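The Long Way to Tremow

Ninety minutes out of Sotlow the radio drops to static and you get the road to yourself. Sheep. A silo. More sheep. Then the pub at Haltel, which does a decent steak sandwich and shuts the kitchen at 2 sharp, so don't dawdle like we did.

We were going for the swap meet. Tremow has held one every September since before anyone thought to write down when it started, and the town of 316 turns into something much louder for a weekend. Old tools, preserving jars, doors. So many doors. Utes parked down both sides of the main street and halfway along the creek.

Furniture is what most people drive out for. Prices have crept up, everyone grumbles about it, everyone still pays. I saw a dining setting marked $1099 and gone before I'd finished my coffee. A few years back you'd of got it for a carton of beer and help loading the trailer.

Pale timber is the thing now. The dark, heavy sideboards sit there until the last afternoon, and the blond tables get carried off early, two people walking sideways through the crowd yelling sorry.
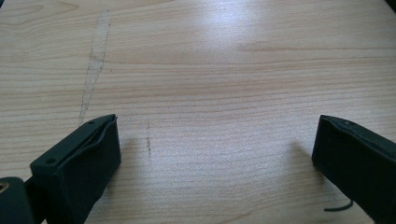
What to bring

Cash, small notes. The one machine in town runs out by mid-morning and the bakery won't thank you for asking. A tape measure. Blankets, rope, a hat. Know the size of your boot before you leave home - I've watched a grown man try to bend a wardrobe.

Haggle, but be nice about it. Sellers have been up since 4 am and some have come further than you. Ask where a thing came from and you'll get a story, maybe a better price, maybe a scone.

Where to sleep

Not much choice. The Symonenko guesthouse has clean rooms, thin walls and a verandah that gets the last of the sun. Books out early. Otherwise it's the showgrounds, cold showers, frost on the tent by morning. Bring a proper sleeping bag and definately extra socks.

We drove home with 2 chairs and a box of hinges I still haven't found a use for.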